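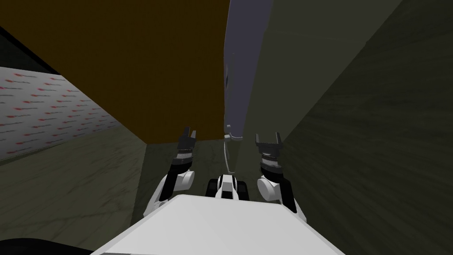

Selina Moser wants to know why the simulation never shows anyone waiting for the thing to finish. Fair question, and I'd put it at the top of any guide to bringing a two-armed robot into a shop like ours. I wrote this one after our trial at the Clorkham plant. The sales deck from Vesteck won't help you much.

What you need before you start

A list of the jobs the robot is supposed to take, written by the people who do them now. The simulation files from the supplier. A stopwatch. One afternoon with no managers in the room.

Step 1. Write down the whole job

Our work order said "reach between panels, take hold of cable." The person on that station also checks the panel for dents, clears the last shift's scraps and tells the next station when a part is bad. None of that was in the work order, so none of it was in the quote.

Step 2. Run the simulation yourself

Vesteck will offer to run it for you. Say no thanks. A rendered robot can hold both grippers open and pointed up into a narrow gap for as long as you like, and it looks very capable doing it. Move a panel a little and run it again. Do it 100 times if you have the patience. Ask for the failed runs as well as the good ones, and keep them where the crew can open them.

Step 3. Time the parts with people in them

Loading, resetting, freeing a stuck cable, finding whoever has the login. At Clorkham these came to roughly 27 minutes a shift. The brochure had them at zero.

Step 4. Settle who gets called

When the arms stop, someone walks over. Decide who that is, put it in their job description and pay for it. We skipped this, and for most of February the best assembler on the line was an unpaid robot minder who also had her old quota to meet.

Step 5. Ask where the saved hours go

Get the answer in writing. "People will be freed up for more valuable work" is what I was told, and 18 of us are still waiting to hear what the work is. If the answer is fewer shifts, people should hear it before the training starts.

Step 6. Keep the manual station

Leave the bench, the hand tools and the lighting in place through the trial. Imhof took theirs out in the first week and had to rent space to put one back.

If it goes badly

Go back to Step 1 and compare the list with what the robot was set up to do. In our case the gap was in the dent check, and we are still doing that by hand.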